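Course Handout, Unit 11: Permits, Employers and the Right to Change Jobs

This unit deals with temporary work permits and the degree to which they tie a foreign worker to a single employer. Students should have completed the reading on residence status before the seminar.

A tied permit names the employer, the occupation and often the place of work. If the job ends, the permit normally ends with it, sometimes after a short grace period. An open permit allows the holder to work for any employer during its term. Between the two lie sector permits, which allow a change of employer within one branch of the economy.

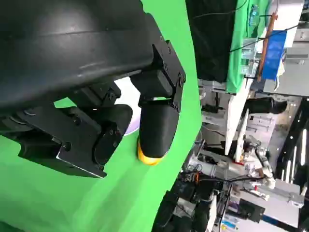
The choice among these forms affects bargaining power. A worker who must leave the country on dismissal is less likely to report unpaid overtime – even where the law on wages is the same for all employees. Employers, for their part, argue that they carry the cost of recruitment and travel and need some assurance that the worker will stay.

The Kettani case study, distributed separately, follows 489 permit holders at two food processing firms, Dustano and Mavix. Of these, 40 asked to change employers during the first contract. Students should note that the study records requests only and does not cover workers who left without applying.

Questions of family reunification are treated in the next unit.

Preparation for the seminar
Read the case study, sections 2 to 4.
Write one page comparing a tied permit with a sector permit.
Bring a copy of the permit rules for one country of your choice.

Written work is due by noon on the day before the seminar.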